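Flulia Hand Gripper, Textile Version
Kuline Tools – Setup, Care and Spare Parts

Product summary

The Flulia textile version is a hand-held two-finger gripper for clothing and household fabric. It ships assembled and checked. The fingers are yellow slotted blades, sold as a matched pair, and are the only part that most users will replace. Everything ahead of the housing can be serviced on a bench with a 4 mm hex key, a soft brush and the alignment card from the box.

Maximum opening at the fingertips: 59 mm
Finger alignment check: every 100 working hours
Linkage screw torque: see the card, textile column
Label: QR code, bottom of housing

Setting up

Unpack the gripper and leave the fingers open. Check that both linkage arms move freely by hand through the full stroke. There should be light, even drag and no click. A click near the closed end usually means that a pivot pin has backed out in transit. Push it home before connecting the cable.

Run the cable along the linkage arm and secure it with the clip provided. Leave enough slack that it does not go tight at full opening. A cable with no slack will pull one finger late, and the fault looks exactly like a worn pivot.

Close the fingers on the alignment card. Both blades should touch the card at the same time, and the tips should be level with each other. If one is high, loosen the base screw of that finger, slide the blade until the tips match and retighten. Scan the QR code to open the service record and enter the date.

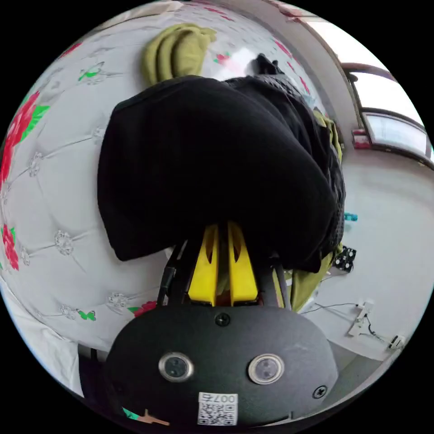 Flulia textile version, yellow fingers against a bundle of black fabric.

Routine care

Lint is the main cause of service calls. It collects at the finger bases and in the linkage pivots, where it packs down and takes up oil. Brush both areas at the end of each shift. Do not use compressed air, which drives fibers further into the pins.

Wipe the fingers with a damp cloth and mild soap. Alcohol is acceptable on the housing but makes the finger plastic brittle over time. Inspect the edges of each slot while the blade is clean. A rough edge will catch on knits and should be treated as a failed part. Sanding it down leaves a thin spot that flexes.

The pivots take one drop of light machine oil at the 100-hour check. Wipe off the excess, then cycle the gripper on a clean rag until no oil shows.

Replacing the fingers

Order fingers in pairs – one new blade next to one old blade will not meet correctly at the tips. The spare part is kit 11, which contains two fingers, base screws and a new alignment card.

Disconnect the cable. Remove the base screws and lift the old blades straight up. Clean the seats with the brush. Fit the new blades with the screws finger-tight, close them on the card, level the tips, then tighten each side a half turn at a time. Reconnect the cable and repeat the drag check described under setting up.
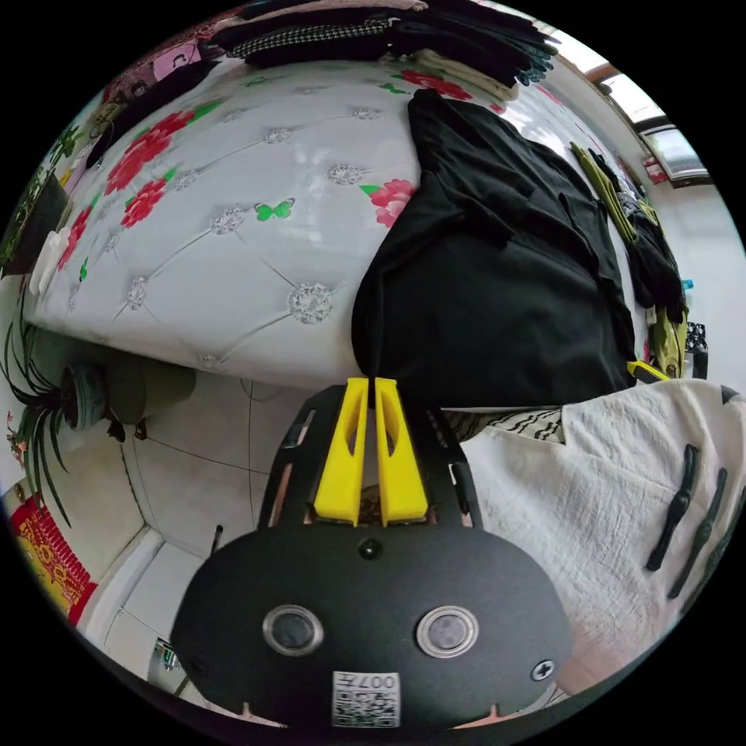 Slaoui, May

Service note: pinching a single fold

Units set up with the wide-stop collar may drop thin garments at the first lift. The collar keeps the fingertips from meeting fully, and a single fold slides out while a thick bundle holds. Remove the collar and check tip contact with one sheet of printer paper. The paper should tear before it pulls free.

If it still slips, look at the tips under a strong light. A polished band across the contact face means that the finger is worn and kit 11 is due. Josefina Maldonado at the Slaoui bench has also found this fault on units with over-oiled pivots, where oil had crept up the blade. In that case wash both fingers and leave them to dry overnight before testing again.

Returns

Housings are not opened in the field. Send the complete unit to the Gralham service center with the fingers fitted and the cable attached, and include the last two entries from the service record. Units received by noon on Friday go into the following week's batch.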